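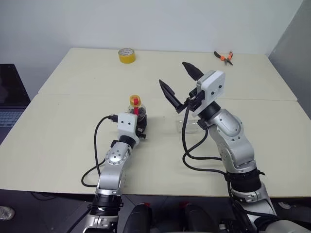 The soy sauce had been on the table for nine days, and by now it was a matter of principle.

Erick Mushi had not put it there. He was clear on this point. He had come home from work with a bag of oranges and a headache, and there it was in the middle of the table, with its yellow-orange cap and its red strip down the shoulder, a small plastic bottle of something dark. He assumed it belonged to Bleddyn. He put the oranges on the counter and went to lie down.

Bleddyn Prothero assumed it belonged to Erick. Bleddyn had eaten soy sauce perhaps four times in his life, always by accident. He wiped the table around it on the second evening, leaving a neat unwiped circle, and felt he had gone further than most people would.

The table itself was a sore subject. It was the color of old piano keys and far too big for the kitchen, and it had come with the apartment because it could not leave. There was a seam running across it from one side to the other. The landlord, Muammer Gezer, said the table had been assembled in place by the previous tenant, a Bronstead man with firm ideas about dinner parties, and that anyone who wanted it gone could have it for free, provided they took it out through the door. Muammer always stood by the door when he said this, so you could compare.

Early on, the seam had become a border. The strip by the wall was Erick's, for mail and keys and the crossword. The big part was for eating. Bleddyn had drawn up this arrangement himself, out loud, over a plate of toast, and had been surprised to find that Erick took it seriously.

"It's on your side," Bleddyn said on the fifth day.

Erick looked at it over his glasses. "It's near my side."

"It's leaning toward your side."

"A bottle can't lean and stand up at the same time."

"This one manages."

They ate their eggs. The bottle stood there like a very small guest waiting for someone to offer it a chair.

On the sixth day Bleddyn raised the possibility that it wasn't soy sauce. The label was no help, as it had turned itself to the wall and neither of them was going to turn it back, because turning it would count as handling it, and handling it would count as owning it. It could be vinegar. It could be fish sauce. Erick said his aunt used to keep iodine in a bottle like that, and for the rest of the meal they both held their forks a little closer.

On the seventh day Erick brought home dumplings, twenty of them, from the place on Durán Street. They were good dumplings. They were also dry, in the way dumplings are when there is nothing to dip them in. He chewed. Bleddyn chewed. The bottle was well within reach of both.

"We could just use it," said Bleddyn.

"Go ahead."

"No, you. It's yours."

"If it were mine," said Erick, "I would have used it already. That's how you know."

Bleddyn had to admit this was strong. He had another dumpling and a glass of water to get it down.

On the eighth day they asked Muammer, who had come up about the radiator. He gave the bottle a long look with his hands behind his back, like a man at a museum. He said that in 219, right below them, there had been a jar of capers that outlasted two marriages. Then he hit the radiator with his shoe and left.

So on the ninth evening, when somebody knocked, they were both sitting at the table, not talking, with a pot of plain rice between them.

It was Bảo Ngô from across the hall. He had watered the plants for them while they were both away, and he had come to return the key. He put it down on the strip by the wall, exactly where keys went, which Erick appreciated.

"Oh, good," Bảo said. "You found it."

Neither of them moved.

"Found what?" said Bleddyn, after a while.

"The sauce. My uncle makes it. It's to say thank you for the drill." He looked from one to the other and then down at the rice, which was very white. "You don't like it?"

"We love it," said Erick.

"We've been saving it," said Bleddyn.

Bảo sat down, as nobody had told him not to, and picked up the bottle as if it were any bottle. He flipped the cap and shook it over the rice — both bowls, without asking — and the kitchen filled with a smell like smoke and caramel and something from the bottom of the sea.

They ate. It was the best thing either of them had tasted since moving in. Bleddyn had seconds and scraped the pot.

"Whose drill was it?" he asked, when Bảo had gone home.

Erick put down his spoon.

"I thought it was yours," he said.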